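Briment Open Day

Home | Topics | Robotics | Events | Recent changes

The Briment Open Day is a public demonstration event held by Briment, a company that develops methods for teaching robots to handle furniture and other household goods. The first was held on Tuesday, July 19, 2022, at the company's hall in Herken. Visitors could watch the daily work of the handling group, try the hand-held grippers used in that work and see a robot arm repeat some of the tasks.

Background

Briment began as a maker of packing equipment and moved into robot handling after a contract with the removals firm Tremblay. The firm wanted to know whether machines could help to turn, lift and place items that have no flat sides, such as carved chairs and lamps. Early trials used arms steered from a control desk. Operators found this slow, and much of the movement they recorded was hesitant.

The company then changed to hand-held grippers. A person carries the gripper and does the task directly, while a camera on the tool records what is in front of the fingers. The position of the tool is worked out afterwards, and the result is used to train a control program called Janulix. The method needs no robot while the recordings are being made, so several people can work in the same hall at once.

The open day was proposed by Carter Hawthorne, who was then head of the handling group. Local residents had asked at a planning meeting what the hall was used for, and the company had turned down several requests for visits from schools. Preparations started in June, when part of the floor was cleared and a walking route was marked out.

Programme

The hall opened at ten in the morning and closed at five. Entry was free, but visitors had to book a place in one of the timed groups. Up to 400 places were offered, and 300 people attended. Each group was met at the side entrance, given a short safety talk and taken along the route by a member of staff.

The first stop dealt with small goods: cups, boxes, folded cloths and kitchen tools. Staff repeated short tasks at a bench and then showed the recordings on a screen. The second stop was given over to furniture, and this drew the longest questions. Ornate pieces were chosen for it on the advice of Tremblay, whose crews regard carved legs and raised trim as the parts most often damaged in a move. Work went on during the visits, and the groups stood to one side while the operators carried on.
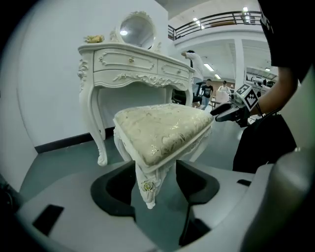
Furniture tasks are usually done by two people. One takes hold of the piece and the other supports it or guides it, and they agree on the order of the movements before they start. Fumiko Kamata, who trained the operators, told visitors that a new pair needs several days before their movements match well enough to be useful. She advised them to close the fingers slowly and to stop if the grip shifted. Recordings in which something slips are kept but marked, and they are used separately from the rest.

The third stop was a fenced area with a single robot arm. It picked up a padded footrest, turned it and set it down on a mat. The arm ran through the task 122 times over the day. Briment later said that most runs were completed without help, but it did not give a figure. On two occasions the arm was stopped by staff when a visitor leaned over the barrier.

At the last stop, visitors could try a gripper themselves. They were asked to move wooden blocks from one tray to another, with the choice of a heavy or a light tool. Children under eight used the light one only. These attempts were not recorded.

Reception

The local newspaper gave the event half a page and described the hall as "bright, busy and a good deal quieter than expected". Several visitors complained that the robot arm was shown late in the tour and for only a few minutes, and that the view from the back of each group was poor. Others said they had enjoyed the furniture work more — it was closer to a trade they knew.

A group of retired upholsterers who attended wrote to the company afterwards. They pointed out that a stool or chair should be lifted by the frame where possible, as a leg joint may be weaker than it looks. Hawthorne replied that the operators use a range of grips on purpose, including ones a furniture maker would avoid, and invited two of the group back to advise on later sessions. Their notes were added to the training sheet used by Kamata.

Later events

A second open day followed the next year, with smaller groups and 200 places in all. The robot arm was moved to the start of the route and raised on a low platform. The trial bench was kept, though the blocks were replaced by plastic fruit after some of the blocks went missing.

See also: Robot handling | Hand-held gripper | Janulix | Herken

Shares: 14 | Comments: 3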